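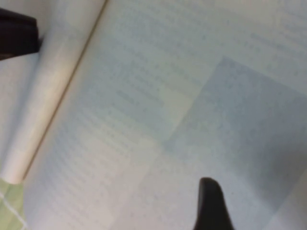
A book, open on a checked cloth

Bramwell Golf Forum > Course Talk > Nirstead

Topic: Nirstead back nine reroute - anyone played it yet?

fairwaymacarena
Posted 9/1/25
So the reroute is open and I went out for a look with Bautista Medina and two guys the starter attached to us like barnacles. Short version: the old 13 is gone, the new 13 plays across the marsh, and I put two balls in the marsh before my coffee had kicked in.

Longer version. I liked more of it than I expected to. The walk from 11 green to 12 tee used to be a hike with a golf bag, and now you step off one and you're on the other. The greens are still firm as a parking lot, but they putt true. The new 13 is a par 3, 176 from the back, and the only bail-out is short left, into a hollow where the grass hasn't made up its mind yet.

What I want to know is whether anybody thinks 15 is a golf hole. I have my opinion. I'd like to hear yours before I ruin it.

- Macarena Mansilla

oldpersimmon
15 is a golf hole in the sense that there is a tee and, eventually, a flag.

You can't see the landing area. You can't see the bunker in the landing area. There's a white post on the hill and you aim at the post, and the post is wrong. I hit it dead over the post and was in sand up to my shoelaces.

hguillot
The post isn't wrong, you're playing the wrong tees for it. From the back markers it's the perfect line. From the middle markers the angle shifts and you want to be a good bit right of it, over the pine with the broken top. Been a member for ages and I've walked that hill with the greenkeeper, so I'm pretty sure of my ground on this one.

Blind shots are fine. People will fly across an ocean and pay a fortune to hit over a dune in the fog, then come home and write a letter about one hill.

oldpersimmon
I would also pay less to hit over the dune.

And if the aiming post only works from one set of tees, that's a post for the four people in the club who play from there.

Kandetti_Slice
Played it last week with my sister in law. She'd never seen the place, had no idea about the bunker, hit a 3 wood straight over the post from the forward tees and had a wedge in. I told her about the danger in great detail right before she swung, which I now understand is called gamesmanship. Didn't help.

My gripe is 14. Why is there a waste area on the inside of a dogleg that already has trees on it? Pick one! You've either got trees in your way or you've got sand in your way, and at the moment you have sand you can't get out of on account of the trees.

bautista_m
Hi all, I was in Macarena's group. For the record it was three balls in the marsh. She's not counting the provisional.

fairwaymacarena
The provisional was a separate event.

renata_h
Can we talk about what the marsh is marked as? I played it in July during the preview days and it was red stakes all the way around. I was out there again this weekend and it's yellow across the front and red up the left. That changes where you can drop. If you cross the yellow part and roll back, you're going back on a line with the flag or using the drop zone. If you go in on the left you get your two club lengths, but it's all reeds up there, so good luck standing anywhere.

We had a ten minute debate on the tee with the group behind us joining in. One fellow was certain you could drop on the green side because "it's a forward drop hole." He wasn't able to say where he'd read this.

hguillot
Renata is right, the stakes were changed after the preview. It's on the local rules sheet by the first tee, under the notice about dogs. There is a drop zone, short of the marsh and a little to the right. It isn't painted very clearly and I've asked them to fix it.

Somebody from the forward tees asked me if using the drop zone is mandatory. It isn't, it's an extra option. You can still go back on the line if you prefer.

oldpersimmon
Under the notice about dogs. Wonderful.

GattiFiorella
New poster, longtime reader. I caddied at Havia for a couple of summers when they did their own rebuild, and everyone hated it for a season. I mean really hated it. There were men who wouldn't say the name of the architect. Then the fescue filled in and the same men were bringing guests out to show them "our" short par 4, like they'd dug the bunkers with their own hands.

My guess is 15 at Nirstead goes the same way. They'll take the top off that hill by a foot or so, move the post, and two years from now you'll all be telling visitors it's the best drive on the property.

I do agree about 14. I don't think growing in will save that one.

Kandetti_Slice
Thank you! Chop the trees or fill the sand. I'll bring a shovel.

hguillot
Please don't bring a shovel. The trees on 14 are staying, there's a road behind them. The sand is there because the ground wouldn't drain and they gave up on grass. I don't love it either, but it used to be a puddle from fall to spring and you'd lose a ball on a perfectly good lie.

oldpersimmon
At least you could float one out.

Okay, something nice, so Huguette doesn't have me barred. The new 12 green is terrific. There's a little shelf back right where I'd put the pin every day of the year. You can run it in from the left off the slope or try to fly it there, and both are a decent idea if you hit it properly. I did neither and made five, but I enjoyed thinking about it.

renata_h
12 is the best of the new stuff by a mile. I hit a low 7 iron in there that must've rolled for half a minute. My playing partner got bored and went to get his putter out.

bautista_m
Question for the people who know the place better than me. How is anybody playing 13 when the wind is off the water? We had it helping and I still took one more club than I wanted. Into the breeze I think I'd be hitting driver at a par 3, and I have some pride left.

hguillot
Move up a tee. Nobody's going to check your card at the gate. From the middle markers it's a much friendlier carry and you get a better look at the front of the green.

fairwaymacarena
He won't do that. I've known him since college. He'd rather hit driver.

bautista_m
I would rather hit driver.

GattiFiorella
Hollow short left, chip up, take your four and leave. At Havia we had a guy who laid up on the par 3 all summer with a sand wedge and won the club's net championship. People were furious.

oldpersimmon
I'm furious and I wasn't there.

Macarena, you said you'd give your opinion on 15 after hearing ours. It's been a whole page.

fairwaymacarena
Fine. I like it. I hit the post.

Not over it, I hit the actual post, it made a noise like a dropped tray, and the ball came back down the hill almost to my feet. I've been trying to find a ruling that gets me that shot over again and there isn't one, I had the book open half the evening. You play it as it lies. So I did, over the pine with the broken top, purely by accident, and made bogey.

Huguette, the line is good.

hguillot
I'll tell the greenkeeper. He's been wondering about the dent.

Kandetti_Slice
Has anyone got a tee time open for next weekend? Two of us, both slow, one of us talks.

renata_h
We have space in an afternoon group. Message me. No shovels.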